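Search this site Enter keywords Go
Print this page | E-mail this page

Thread: moving my mum's flat into storage and back out again, what I learnt (long, sorry)

1/ Right. People keep asking how the move went so doing it all in one go. Short version - fine in the end, cost too much, my back's gone.

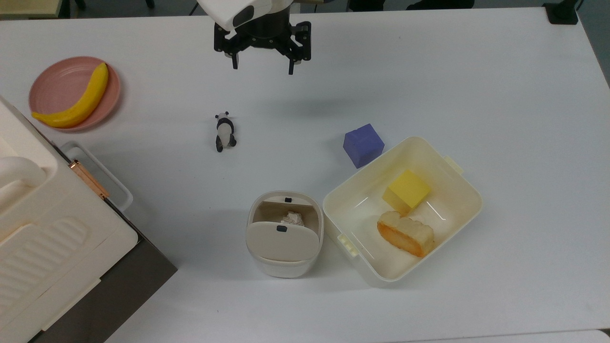
2/ Started in March. Flat's on the second floor, no lift, stairs with that horrible tight turn halfway. Landlord wanted it empty for new floors and a new boiler. Six weeks, he said. Ha.

3/ First job was finding storage. Rang loads. Stotell had a unit free and let you in till late, which I needed as I was doing most of it after work. Kettani was cheaper but you had to book a slot every single time. No thanks.

4/ Measure your biggest thing BEFORE you pick a unit. For us it was the wardrobe. Mum said it comes apart. It does not come apart. Well it does, once, and then it doesn't go back together the same.

5/ Boxes. Ended up with 56. I'd guessed maybe half that for a one bed flat. Books are the killer. Small boxes for books, I know everyone says it, I still filled a big one and couldn't shift it off the carpet.

6/ Write on the SIDE of the box. Wrote on the top of the first lot like an idiot, then stacked them. Spent an evening at the unit with a torch unstacking everything to find the kettle.

7/ Van was from Mulard. Decent, clean, started first time. Check the fuel when you pick it up and take a note of it, mine was under what the form said and I had to argue it at the desk. Got it sorted but I was there ages.

8/ Also they shut at 6 and they mean 6. Turned up at ten past with the keys, shutters down, had to park it on our road all night and grovel to the neighbour whose spot I'd pinched.

9/ Someone asked about packing plates. On their edge, like records, not flat in a pile. Tea towels between. Lost 2 mugs and a gravy jug the whole move and the jug was my fault, dropped it on the step.

10/ Didn't buy bubble wrap at all btw. Used bedding, jumpers, old curtains. It all had to go in something anyway so why pay.

11/ Sofa. Legs off first!! Wasted most of a morning on that turn in the stairs before my brother in law thought of it. Legs in a freezer bag with the screws, taped to the underneath of the sofa. Do the same for the bed.

12/ Damp - worth saying. Unit felt dry but we still stood everything on pallets and left a gap at the back. Mattress in a proper cover. Fridge door propped open with a rolled up towel. Everything came out smelling ok apart from one rug, and tbh the rug went in smelling like that.

13/ Insurance. Read the small print. The storage one wanted a list of what was in there and what it was worth, and I'd have got nothing for anything not written down. Did the list at the kitchen table at 11pm, wouldn't recomend it.

14/ Some of you asking did I use the Clelta app for the list. Tried it. Ok for the first few boxes then it kept logging me out and I went back to a notebook. Might be better now, dunno.

15/ So the six weeks turned into 14. Boiler late, then the floor people came and the wrong boards had been ordered. Ring up every week, be a pain. The one week I didn't ring, nothing got done at all.

16/ Paying for the unit monthly was the right call. There's a discount if you pay up front but you have to guess how long and I'd have guessed wrong. Ask about notice as well, ours was a fortnight and I almost missed it.

17/ Going back in was quicker. Rule was bed, kettle, curtains, then stop for tea. Mum slept there the first night which was the whole point. Rest of the boxes lived in the hall for ages.

18/ If I did it again: get rid of more BEFORE. We paid to store a broken hoover. And a bag of other bags. Three trips to the tip afterwards with stuff that had been sat in a unit costing us money.

19/ Things I'd buy again - decent tape, a marker for every person helping, a cheap sack truck, gloves with grippy palms. Things I wouldnt - those vacuum bags. Half had puffed back up by the time we opened the unit.

20/ Wardrobe is back up, leans a bit to the left. Mum's put a folded bit of card under it and says it was always like that. Will add more if I think of it, someone remind me to do a bit on changing the address with the gas people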